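Endmont to bill trash by the bag starting in August

Endmont households will pay for garbage pickup by the bag beginning in August, ending the flat quarterly fee the town has charged for as long as it has run its own trucks. The town council approved the change Wednesday night after a hearing that ran past 10 p.m.

Under the new system, each bag set out at the curb must carry a sticker sold at the town office and at the Corrigan grocery store on Main Street. A sticker costs $2 and covers one bag. Recycling and yard waste will still be picked up at no extra charge, on the same days as now.

The town bills 1,497 households for garbage service. All of them pay the same amount today, whether they put out one bag a week or a truckload. Members who voted for the change said the flat fee no longer covers what the town pays to dump its trash at the Moneck landfill, where the gate price has gone up at the start of each of the past few contract years.

A surface mat.

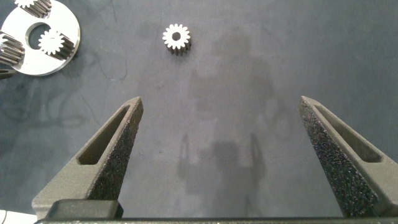

Dark gray mat with scuffs and thin scratch lines.

The council looked at raising the flat fee instead. A staff report put the needed increase at a level several members said would be hard on retired residents and people living alone, who tend to throw away less. The report also looked at hiring a private hauler, Jendotura, to take over the whole route. Jendotura's bid would have kept a flat fee but moved pickup to every other week, and no member spoke in favor of it.

Most of the hearing was taken up by comments from the public. Several people from the apartment blocks on the east side asked how stickers would work where tenants share a dumpster. The council said landlords with shared dumpsters will be billed by the size of the container and how often it is emptied, and will not use stickers at all. One landlord asked whether that cost could be passed on in rent. The town attorney said leases are a private matter and the new rule does not address them.

Others worried about bags left in ditches and behind businesses. The public works department said it expects some dumping in the first months and has set aside money for cleanup. The fine for illegal dumping will stay at $202 for a first offense.

Families with small children also spoke. One mother said diapers alone fill a bag a week in her house and asked for a discount. The council did not add one, but it agreed to take up the question again when it writes next year's budget. A proposal to give each household a starter sheet of free stickers passed without discussion. The sheets will be mailed with the July bill.

Bags may be up to the standard kitchen or yard size sold in stores, and must be light enough for one worker to lift. Loose trash in a can will not be collected, even if the can has a sticker on it. Drivers will leave a tag on anything they can't take, with the reason checked off. Large items such as couches and mattresses will still need a call to public works ahead of time – that service and its price are not changing.
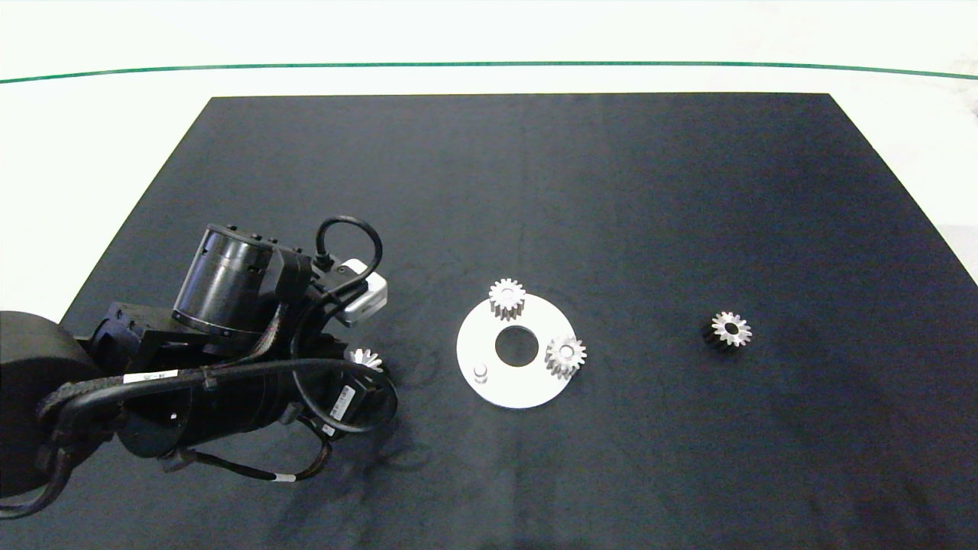

A reader on Tanager Street wrote to us that the stickers are fine by her but that the town should sell them in more than one store, as the east side has no easy way to get to Main Street without a car. She would also like to see them sold by mail.

The town office said mail orders are being considered and that any store in town may apply to sell stickers. Stores will not get a cut of the price. So far Corrigan is the only one that has signed up.

Residents who have paid ahead on the flat fee will get a credit on their water bill for the unused months. Those who are not on town water will be sent a check. People who move out of Endmont can turn in unused stickers at the office for a full refund, as long as the sheet has not been cut.

Pickup days stay the same under the new system, and so do the routes. Trash should be at the curb by 6 a.m. Holiday weeks will run one day late, as they do now.

Questions about billing can be taken to the front counter of the town office during regular hours. The council will get its first report on sticker sales and landfill costs in the fall.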